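Handheld gripper pair: fingers lose grip on fabric partway through a fold 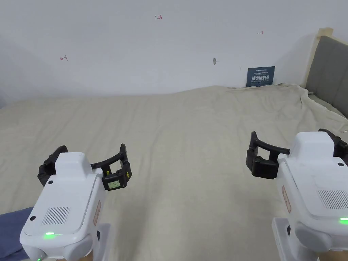
Suvarna

I have been building a pair of handheld grippers at home for recording folding and bed-making moves, which I later want to play back on two small arms in the shared workshop in Milbridge. Posted 10/13/22, and I will edit this if anything changes.

The housings are white printed shells with a handle underneath, a vent grille on the rear face and a green indicator light near the bottom. Each one has two curved black fingers that open in a wide arc. The motor sits under the raised block near the front and pulls both fingers through one shared link.

Hard objects are fine. Cups, blocks and a roll of tape all hold as long as I want. The trouble is cloth. I close on an edge of the bed sheet, lift, and start to drag it toward the headboard, and partway across the sheet slides out. It does this with the left unit more than the right. The log shows the fingers fully closed the whole time, so the software thinks everything is fine.

What I have tried so far:

Raised the motor current limit by 20 percent. Slightly better, but the left motor got hot after 6 minutes and I put it back.

Wiped the fingers down with alcohol. No change.

Closed slower. Worse, if anything.

Pinched a double layer of sheet. This holds, but the folding plan needs single edges in several places.

The fingers are bare printed plastic with no pads. Control loop runs at 300 Hz on both sides. I would like to avoid redesigning the fingers if I can, as the printer is at the workshop and I only get there now and then.

Is this a force problem or a surface problem? And is there a good way to detect the slip without adding a camera on each finger?

Bustonach

Surface problem, mostly. Bare printed plastic is slick against cotton, and a curved finger only touches along a narrow line. You can squeeze that line as hard as you like and the sheet will still creep.

Before you print anything, glue a strip of thin silicone sheet to the inside of each finger, from the tip back 13 mm. Rough up the plastic first with sandpaper or the glue will peel. Then check that the tips meet flat. Close the gripper on a piece of paper and hold it up to a lamp. If you see light between the tips, the pads are too thick at the back and the tips are being held apart. I had that on my own set in April and spent two evenings looking for a fault in the wiring.

The difference between left and right is probably the link. With one shared link, any play at the pin shows up as lost force at the tips, and the motor position still reads closed. Hold the body still and wiggle one finger by hand on each unit. If the left moves more, replace the pin or put a thin washer behind it.

For slip, log the motor position at full resolution and look at the last part of the close. With soft pads on, cloth leaves the fingers slightly more open than nothing at all. When the sheet goes, the position drops to the empty value. It is a small step -- you may need to average a few samples -- but at 300 Hz you have plenty. That tells you the cloth has gone, though it won't tell you it is about to go.

Flestbridge

Rubber bands. Wrap them around the tips. Worked for me on a different gripper, you have to change them when they dry out.

Milbridge_bench

Agree with the silicone. One thing to add on the current limit: leave it where it was. If the motor is getting hot in a closed shell, the vents are not moving enough air to help you, and printed plastic around a hot motor goes soft over time. Drop the holding current once the fingers have closed and only raise it during the lift and drag.

Also look at the angle you pull at. If you drag the sheet straight out along the fingers it has the easiest path to slide. Turn the wrist a little after the pinch so the cloth bends over one finger before you pull. When you record by hand you can do this without much thought, but check that your two arms can reach the same wrist angle before you record a lot of runs.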